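Search this site Search

Filed under: Members' News, Home & Workshop

Fadham swap shelf — May update

Quick one, posted 13th May, more when I get a minute. The spring table sale went fine, 12 pieces gone, two still waiting on pickup. Pale wood sells. Dark stuff sits.
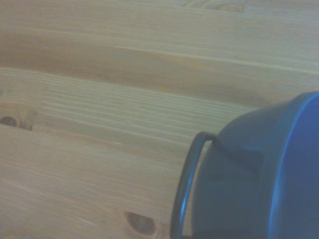
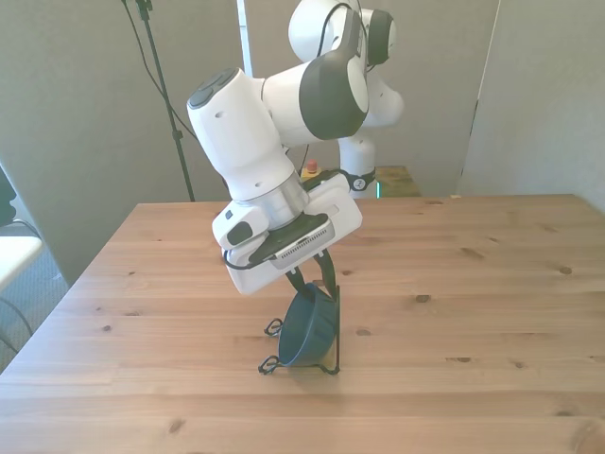 Oiling night is back in July, upstairs at Vutgate. Bring rags — the cotton kind, old T-shirts are good. Thin coats. Wipe off the extra, then leave it alone overnight. Most sticky tops we see are just too much oil and not enough wiping. Don't ball up oily rags and toss them in the trash, lay them flat outside to dry, they can catch fire.

Szulc is giving members 50 cents off a sheet of sandpaper, ask at teh counter. Lost: one blue clamp. Also need shelf brackets, any size.

Dues are 13 dollars now, sorry.

2 comments Share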